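Minutes of the Fakness Shared Workroom monthly get-together
August 21, 2019
Minutes taken by me, Graziella Farina (second month running, so somebody else's turn in the fall please!)

We got going a little after six, once the extra chairs had been carried through from the hallway. The May minutes were read out loud and everyone was fine with them, apart from the spelling of Trurketti, which I had down with one T. Fixed now, sorry to them.

Leftovers from last time

The dripping tap in the kitchen has been seen to. The new washer is holding and the bucket has gone back under the stairs. The window on the street side still sticks, and the landlord's office has been written to again. I said I'd call them if we don't get an answer by the end of the month, and I will, I've put it on my fridge.

The key list is up to date. Three keys came back and two went out again the same evening, which shows how popular we are.

Packing table

This took up most of the evening, so bear with me. We've been sharing the wooden table for packing for a good while now and everybody has their own way of doing it, and that was fine when it was only a handful of parcels. With the fall orders coming we have 63 gift boxes to get ready for Santoro, all before the shop opens its new counter, and we can't have people hunting for the tape while somebody else is trying to fold tissue paper.

We talked about the boxes first. The pink plastic ones with the hinged lid won by a mile. I was the one who'd argued for plain cardboard back in May and I'm happy to say I've changed my mind (it's in the minutes now, so enjoy it). The lid folds all the way back and lies flat behind the box, so you have both hands free and you don't get it flopping down on your knuckles. It does mean you need a clear stretch of table behind you, and we agreed to keep the stapler, the mugs and everybody's phones off that part while packing is going on. Mugs especially!!

The latch came up. A couple of people find it stiff and want to leave the boxes unfastened until pickup. Others had lids popping open on the cart last winter and don't want to go through that again. We went back and forth on it for longer than I'd like to admit, and ended up with this: latch goes to the front, toward whoever is packing, and it gets closed before the box leaves the table. If yours is very stiff, put it to one side and use another one. There are plenty.

Then the order of things going in. Cartons first, on the bottom, and soft things after. We had it the other way around in the spring and the tissue paper ended up looking like it had been slept on. The printed side of the carton should face up so that it's the first thing the customer reads. Trurketti want their card on the very top, squared up with the front edge, and they've asked twice, so let's please do it.

Somebody asked if cartons can go in standing up on their ends to save room. We tried it with a couple of different ones and the lid wouldn't sit down on the taller kind, so flat it is. If a carton has a dented corner it goes on the windowsill and not in a box. I'll go through the windowsill every evening and ring the supplier if it starts to pile up.

Tape and labels live in the desk drawer from now on. I know, I know, they've lived in four different places this year. The drawer is the last one, I promise. Whoever opens the last roll of tape writes it on the sheet by the door.

Round hole in the table

Small thing, but it came up. Pens keep vanishing down the round hole near the back of the tabletop. I fished out 6 of them plus a pair of nail scissors. Suggestions were a cork, a lid off a jam jar, or simply not putting pens there. We're going with the jam jar lid for now and I'm bringing one.

Money

We have a bit put by, and the quote from Ranex for shelving along the back came in at just over 2000, delivery included. That's more than most of us had in mind. We liked the deep shelves a lot and the color not so much. No decision yet. I'm going to ask if they'll do the same thing without the end panels, and what that would knock off. If the answer's good I'll send it around and people can say yes or no without waiting for the next meeting.

Sweeping up

The floor around the packing table needs a proper sweep after each session, and that goes for the corners too. We'd like to keep the walkway behind the table clear of bags and coats, so please use the hooks. I tripped on a backpack last week, and it was mine, so I can't be too stern.

Any other business

Coffee: we're out of filters. We're nearly out of sugar as well.

Radio: one request for less talk and more music in the mornings. Seemed fair to everyone who was there.

Plants: the big one by the entrance has been watered by at least two people at once and is not enjoying it. Once a week is enough, and there's a chart taped to the pot.

Who's doing what

Me: jam jar lid, call to the landlord, Ranex about the end panels, windowsill check.
Everyone: mugs off the table, tape in the drawer, latch closed.
Still needed: a person for coffee filters, and a person for the cart wheels, which squeak something awful.

We wrapped up just before eight. Next get-together is same time next month, and there'll be cake if I remember to take it out of the freezer.
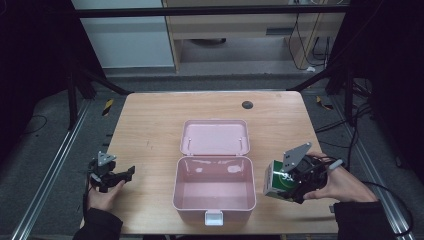
Packing table, pink box open with the lid folded back and a green and white carton beside it.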